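Subject: Re: [club-list] Bench cover and wooden block jigs

On 27 September 2025, a member wrote:
> Has anyone found a decent covering for an electronics bench? I've
> been working straight on a white laminate top and every small
> screw I drop skates off onto the floor. Rubber mat is 32 dollars
> at Matitz for the small one and I'd need 2. Also wondering what
> people use to hold a servo still while they wire it. My vise
> marks the cases.

I gave up on rubber mats a while back. The one I had went sticky along one side and picked up every bit of wire trimming. I use plain brown fabric now, an upholstery offcut from Barbier. It was 4 dollars out of the remnant bin. Get something with a tight weave or the component legs catch in it. Mid brown is a good colour for this, dark enough to show up pale wire and light enough that you can still find a black servo.

Two cautions. Fabric is no place for soldering, so I leave the far table bare and do all the hot work over there. It also isn't an anti-static surface, so keep your bare boards in their bags until you need them.

For holding things, I've stopped using the vise for anything with a plastic case. I cut blocks out of scrap wood and shape each one to the job. A shallow recess in the top will stop a part from turning, and a hole drilled through lets you pass a lead or a locating pin. Paint them so they don't end up in the kindling. Mine are mostly leftover Kirnon trim enamel, which takes a full day to harden in the garage in December but has held up well since.

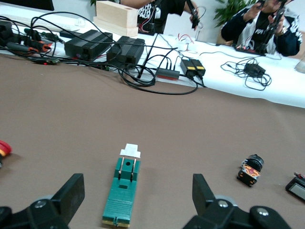
If you cut grooves across the top, do it before you paint and go easy on the second coat or they fill in. Masking tape or a bit of folded paper on one end is enough to tell you which way round the block goes. I write on mine in pencil.

As for the servos, check the horn turns freely before you fix anything down. I had a batch of Cultov ones where the horn screw was too long and bound up when tightened. A washer sorted it out.

I still have a fair piece of the brown cloth left, enough for a small bench. Reply off list if you want it and I'll bring it to the next meeting.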